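3. The Objects

3.1 Where the items came from

The Gemovine collection is a store of small hardware and household oddments kept for work on tangling. It began as the contents of a repair shop in Rothe that closed in August, and was later added to from a mixed lot bought from Nundora. When the two were put together the inventory came to 579 items. Many were loose screws, washers and hinge parts that do not tangle under any treatment we tried, and these were left out. The study set used in the rest of this paper has 200 items, in three groups: ring clusters, coils and toothed disks.

An item was allowed in if it could be hung from one point without coming apart. Items with sharp burrs were filed or removed. We did not clean off tarnish, and old tags were left on the rings that had them. Earlier studies of tangling have mostly used cord, chain or cable of known length, where the starting state can be set by laying the piece out straight. None of our items can be laid out straight, and the starting state has to be described in some other way.

3.2 Ring clusters

There are 75 ring clusters. The simplest are two split rings joined to each other. The more awkward ones carry a string of rings of mixed size, sometimes with a tag, sometimes with a length of coiled wire that has worked its way into the ring and stayed there. A cluster has no natural top. Whichever ring it is lifted by becomes the top, and the others slide round until they find a place to rest, often stacked against each other at a slant instead of hanging one below the next.
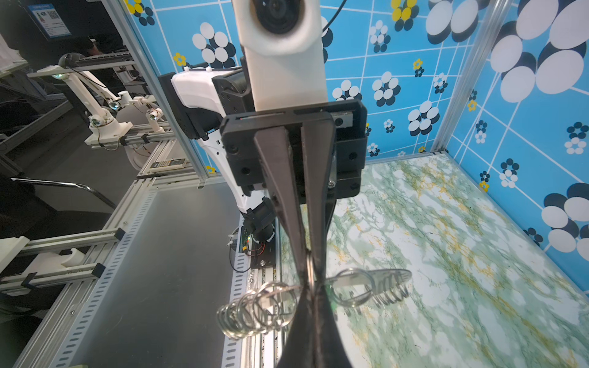
We therefore record a cluster by its lifting ring and by the parts that hang directly from that ring. Parts further down are recorded only as a chain from the part above. Two clusters with the same parts can have quite different records, and the same cluster will have a new record if it is put down and lifted by another ring. For the tests in Section 4 each cluster was treated as one item whatever its record. Split rings that had been sprung open were closed with pliers before use. A few would not close fully, and a thin wire could still pass through the gap. These were kept, as they are common in any drawer of old keys, and are marked "open" in the inventory.

3.3 Coils

The coils make up the largest group, with 100 items. They are of two broad kinds, wire and clear. The wire coils are silvery or dull grey, and range from tight springs that keep their shape to slack loops that spread under their own weight. In the slack ones the spacing between loops is uneven. The loops near the lifting point are pulled apart and the lower ones stay closer together. When two slack coils are dropped on top of each other the loops of one pass between the loops of the other, and pulling them apart in a straight line tends to lock them. Turning one against the other frees most pairs. 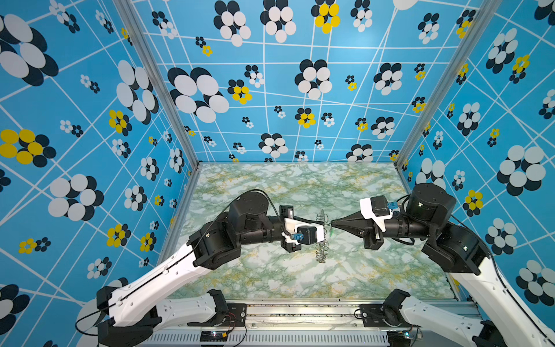 Figure 1. A coiled wire object held above the marble-patterned surface, with its loops hanging downwards.

The length of a coil was taken twice, once lying down and once hanging. The difference between the two is the figure we call slack. It is a rough measure, and it depends on which end is lifted, but it was easy to repeat. Siebe De Bruijn and Kaj Gunnlaugsson each took the full set of lengths without seeing the other's sheet. Where their sheets disagreed the coil was measured again by both of them together and the second value was used. Most of the disagreement came from coils with a bent end loop, where it was not clear if the loop should be counted in the length. We decided that it should.

The clear coils were harder to work with. They are thin and let the surface behind them show through, so that on a patterned ground the loops are difficult to follow by eye. Some have a round clear disc at one end. The disc is a help when the coil has to be found among others, and it gives the coil a definite top – something the wire coils mostly lack. We do not know what all of them were made for. The shop's own labels say only "Otix, clear", and the material was not tested. Clear coils were stored singly in paper envelopes, and wire coils in shallow trays with a card between layers.

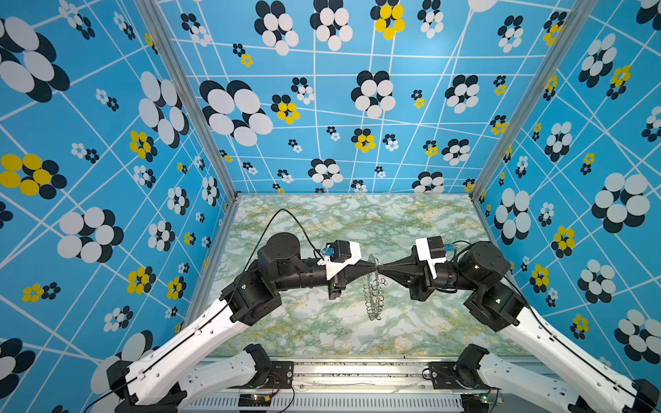 3.4 Toothed disks

The rest of the set is made up of gears, sprockets and other round parts with a serrated rim. They were included as a contrast. A toothed disk lies flat, keeps its shape and has no loops of its own, yet it will catch a slack coil readily if a loop drops over a tooth. Several have lettering stamped on the face. Where it could be read it was copied into the inventory, and where it was too faint the entry was left blank.

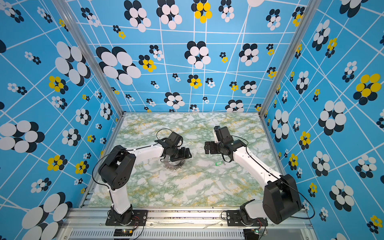

Disks were always recorded face up or face down, the face being the side with lettering or, failing that, the side with the raised hub. A disk with neither was given a small chalk mark. Diameter was measured across the tips of the teeth, and worn teeth were noted but not allowed for. Two disks that had been sold as a pair did not mesh with each other and are entered separately.

Oil was wiped from the disks with a dry cloth before they were stored with the other groups. An early batch of wire coils had picked up grease from an unwiped sprocket and slid apart more easily than the others in its tray. That batch was washed, dried and measured again before any of the tests in Section 4.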